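Up at 5.40 because of the gulls. They have taken over the flat roof of the chemist's and start before it is properly light. Made tea and stood at the back window until the bin lorry had gone through, then wrote two letters I have been putting off, one to the water company and one to Azadeh, who moved in March and has still not had a proper reply from me.

Porridge, then the 84 into Vulthorpe for the dentist. The bus was late and full of sixth formers going to an exam, all of them testing each other on rivers. I got off a stop early and walked up past the old dye works. They have taken the fence down on the Mill Lane side and you can see right through to the canal now. I had forgotten how close it runs to the road there.

The dentist was a new one, Mrs Vahidi, who has the room Mr Pugh used to have. She was quick and did not talk while her hands were in my mouth. One filling to be replaced, lower left, and she wants me back in 4 weeks. I asked what it would cost and she wrote it down for me on the back of the appointment card. More than I would like. I will move some money across at the end of the month.

Numb on one side until after two, so no lunch. Went to the library instead and sat in the local history corner with the Clanus parish books. I have been trying to find out when the allotments were first let, and Sushil was sure it was before the first war. I found a note of rents in the vestry minutes, with the plots described as "the lower field, in strips", and a complaint about a pig. The handwriting is good until the clerk changes and then it is dreadful. I copied out 2 pages in pencil and my hand ached. Must take the magnifying glass next time. There is a tithe map as well but it has to be asked for in advance, so I filled in the slip.

Darren Mapplebeck was at the next table, doing his family again. He has got back as far as a Mapplebeck who was fined for selling short weight, and he is very pleased with him. He offered me a lift home but he was staying until closing and I wanted to get the beans in.

Bus back was on time. Changed my shoes and went straight down to the plot. The soil has dried out on top but it is still dark an inch or so under, so I did not water. Put in the rest of the runner beans along the second row of canes and moved the courgettes that had been sulking against the shed. Blackfly on the broad beans already. I pinched the tops out and put them in a bag to take away. Mahtab came over from her side with a bunch of coriander that was going over and we talked about the water rate, which is going up to £35 from the autumn. She thinks people will leave over it. I think a few will say so and then pay. She is going to write to the council all the same, and I said I would sign it.

Sushil turned up as I was locking the shed. Told him about the vestry minutes and he wanted the date of the pig, which I had not copied. 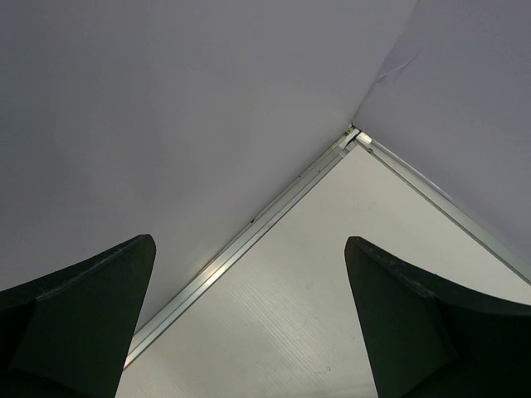

Home by seven. Filling still sore, so I had soup and the soft end of the loaf, and the last of the rhubarb. Rang Margaret and got the machine. Paid the window cleaner through his door on the way back from the post box, so that is done.

Listened to the second half of the concert on the radio, a long piano piece by someone called Mac Mathúna that I did not know. The slow part was very fine and the ending went on too long. Wrote the name inside the cover of this book so I can ask at the library whether they have a recording.

Started the new library book in bed, the one about the lighthouse builders. Read 50 pages, which is more than I meant to. The author is better on the stone than on the men.

To do tomorrow: ring about the gutter, take Azadeh's letter to the post, find the other trowel. Ask Darren which shelf the rate books are on. Beans will want string.

Clear sky at bedtime and turning cold. I went back down and put the fleece over the courgettes.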